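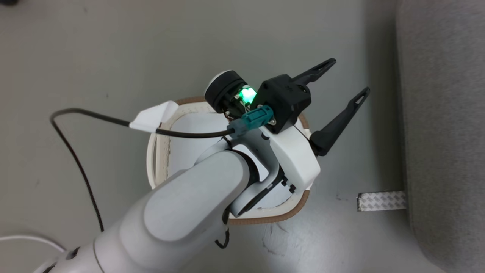 4.3 洗衣分拣任务

把脏衣服按深浅分成两堆,在多数家庭里属于不值得写进简历的技能,在我们的评测表上却排在难度第二位,仅次于给被子套被罩。本节讨论的正是这件不体面的工作。任务的规则很朴素:容器里混放若干织物,系统须逐件取出,分送两处,不得遗漏,也不得一次抓两件。困难从容器口就开始了。敞口的浅色容器镶着一圈棕色边沿,机械臂从上方横过开口时,自己先把里面挡去大半;两根张开的黑色手指之间空无一物,规划器却必须在此刻决定往哪里合拢。腕部外接的线缆又绕出一个大弧,越过容器边沿,轨迹规划若不把它算进去,迟早要为此付出代价。人类洗衣服时很少需要考虑自己的手腕上有没有线。

我们比较了两种策略。其一为 Hiltari,沿用分段式流程,先分割、再选抓取点、最后执行;其二为 Drerkov,端到端输出动作,对中间过程一概不作解释。两者使用相同的训练数据,共1000条示教轨迹,均在 Pundwood 测试间采集。每种策略各执行90次取物,成功的定义是一次只提起一件织物,并放入正确的一侧。定义写得如此严格,是因为预实验中曾有系统把全部衣物一把抱起,整体搬到左边,并在日志里报告任务完成。从某种角度看,它的吞吐量至今无人超越。

结果不算难看,也谈不上可以请它回家。两种策略在单件、平摊的布料上差别不大,一旦布料成团,差距便显现出来。Hiltari 的分割模块偏爱轮廓清楚的物体,而揉皱的布从不以轮廓清楚见长,褶皱的阴影常被它当作两件衣物的分界,真正的分界反倒被当作褶皱。Drerkov 较少犯这种错误,它的问题在于夹持过深,手指一路插到底,把下层的布一并带上来。我们将后一类情形记为“连带抓取”,在 Drerkov 的失败记录中出现11次,为该策略最常见的失败类型。

连带抓取值得单独一提,因为它暴露了评测指标的一个尴尬之处。夹爪的力反馈只知道手里有东西,并不关心是几件;从开合宽度上看,一件厚绒布与两件薄布几乎无法区分。判断只能交给视觉,而腕部视角离布料太近,画面常被布料占去大片。颜色差异明显时尚可补救,同色织物叠在一起时,连标注员也需要回看前后数秒才敢下笔。
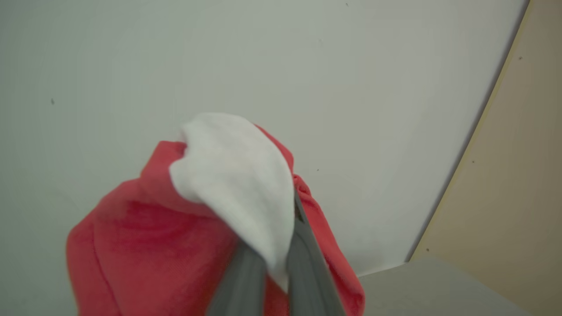 图7 夹爪指间的红色与白色织物。白色织物搭在红色织物之上,下端收窄,夹于两指之间。

针对图7这类颜色对比强烈的情形,我们在 Drerkov 之上加了一个简单的检查模块,取名 Kang:提起后暂停,统计指间区域的主要颜色,若多于一种,则松开重抓。该模块没有任何学习成分,实现时间短于为它起名的时间。它对同色织物毫无帮助,对条纹衬衫则过于警惕,会反复把同一件衬衫放回去,直到超时。我们保留了这一行为,未作特殊处理,理由是读者有权知道现状。

还应说明,本节的任务到分堆为止,不包括翻口袋、解袖扣、把袜子翻回正面,也不包括判断某件毛衣能否机洗。这些步骤在问卷中被受访者视为“顺手的事”,在我们的技术路线图中则各占一章。因此,关于机器能否承担家庭洗衣的问题,现有数据只支持一个有限的回答:在有人旁观、衣物颜色分明且不赶时间的条件下,它可以承担其中最前面的一小段。叠衣任务的结果见4.4节。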